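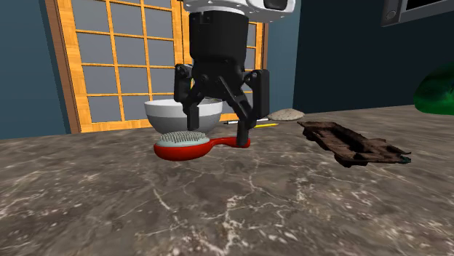

Rodica Filip told me, when I showed her the first draft of this section, that I had the whole thing back to front, and that people don't lose their belongings at all, they lose the last two minutes before they put them down. I have pinched that idea and built most of what follows on it, so she should get the credit if it holds up and I'll take the blame if it doesn't.

Figure 2. A red hairbrush on a brown-grey marbled worktop.

4.2 Resting places and the trouble with "home"

When I started on the Pavitz households I assumed that every everyday object had a home, by which I meant a drawer, hook or shelf that everybody under the roof would agree on. I'd ask where the scissors lived and somebody would tell me, and then I'd go through the diaries and find that the scissors had hardly been there all month. So I gave up on "home" fairly early and began to talk about resting places instead, meaning anywhere an object gets put down with no plan for it to stay. A hairbrush on a worktop (Figure 2) is the sort of thing I mean. Ask the owner and the brush lives in the bedroom. Ask the diary and you may well get a different answer!

The diaries gave us 810 usable entries. Each one records a search: what was being looked for, who was looking, where it was supposed to be and where it was found, if it was found. Of these, 255 concerned things used on the body or carried on it (brushes, glasses, keys, purses, one very well-travelled pair of tweezers), and those are the entries I lean on here. Tools and paperwork behave differently and I come back to them in 4.4.

The first pattern is a dull one but it matters. Small personal things turned up on flat surfaces near doorways far more often than people guessed they would. I'd put this down to interruption. You're on your way out, you're still doing your hair, the phone goes, and the hand that was holding the brush is needed for something else. Keith Fairweather, reading an early version, objected that a doorway is simply where most of the traffic is, and that you'd expect to find more of everything there. He's right that I can't rule that out from the diaries alone. What makes me hang on to the interruption story is the free-text column, where people wrote things like "was about to come straight back for it" again and again, in nearly the same words, in houses that had never met.

The second pattern surprised me more. In shared houses, the person searching was very often not the person who had put the thing down, and the two of them gave quite different accounts of it. The one who'd put it down tended to call the spot sensible ("it was right there on the side"), while the searcher called it daft. I had half expected rows about this. There were a few, mostly about keys, but on the whole people seemed to treat the surfaces as a kind of slow post. A thing left on the side would be carried a bit nearer to its proper place by whoever was next going that way, then left again on the stairs or the landing. In the Grinditz terrace one pair of reading glasses made it back to its owner's bedside in four separate stages without anyone deciding to return them.

I should own up to a weakness. We asked people to write an entry whenever they searched for something, and nobody writes an entry for a search that takes three seconds. The Filo booklets had a box for how long the hunt lasted, with room for up to 300 words underneath, and the hunts that got written up at length were naturally the maddening ones. So the entries lean towards the memorable. The January booklets are worse for this than the later ones, I think because everyone was still keen and wanted to give me a good story.

There's also the matter of what counts as found. One household in Groen wrote off a comb as lost, bought another, and then listed the first comb as found a fortnight later under a different member's name. I've treated that as one search with a long gap in it. You could just as fairly call it two, and if you do, the figures for combs and brushes go up slightly while the average length of a search comes down. I've left both versions in the appendix for anyone who wants to argue about it. I'd quite enjoy that argument, so do write in. The next section takes up the hooks and bowls people had bought to stop all this happening, and what ended up in them.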